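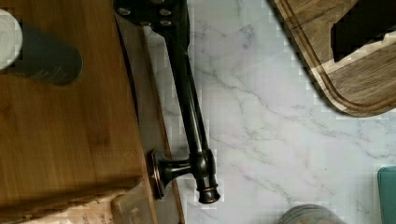
**Unit 11: The worktop before the plumber comes**
Course in household maintenance, Jalonitz evening school
Notes by Zlatko Stan, 15 November 2022

In this unit we speak about the kitchen worktop on the day when a tap is changed. The plumbing itself is in Unit 12, with Osvaldo Cocco. Please bring the notes from both units to the practical.

## 1. Stone and metal

Marble is a soft stone compared with granite. A tap is heavy and its base has a hard rim, so it can leave a mark when somebody pushes it across the surface. The rule for our course is simple: lift, do not slide. When you must put the tap down on stone, lay it on a folded towel.

Dark bronze finishes need the same attention. Do not use vinegar, lemon or scouring powder on them. A soft cloth with a little water and mild soap is enough, and afterwards you dry it well. The same three things are also bad for marble, so you may keep one rule for both.

## 2. Cutting boards

Bamboo and wooden boards are often left lying one on the other. For a short time it is no problem. For storage I prefer that they stand upright with some air between them, especially after washing. Oil them when they look pale and dry; in my house it is every January and again in the summer.

During the work, boards should leave the worktop completely. Students ask me if a board can be used as a base for tools. It can, but then please keep it for tools and do not cut bread on it any more.

## 3. Small things

Bottles which lie on their side can roll. Stand them up or put them in a box. Paper packages must go far from the sink, as there is always a little water left in the old pipe. Small wooden pieces and blocks go in the same box as the bottles.

## 4. Order of work

1. Clear everything from the worktop to the table.
2. Wipe the stone and let it dry.
3. Spread the towel beside the sink.
4. Check the rim and the flat face of the new base with your finger for sharp places.
5. Only now close the water.

Lino Barbieri closes the water first. Both ways are accepted at the practical.

## For the next meeting

Read pages 3 to 9 in the Mikoveo booklet (shelf number 367 in the school library). Write half a page about your own worktop: which material it is, how you clean it, and what stands on it all the time. Give the page to Settimio Pellegrini, room 11.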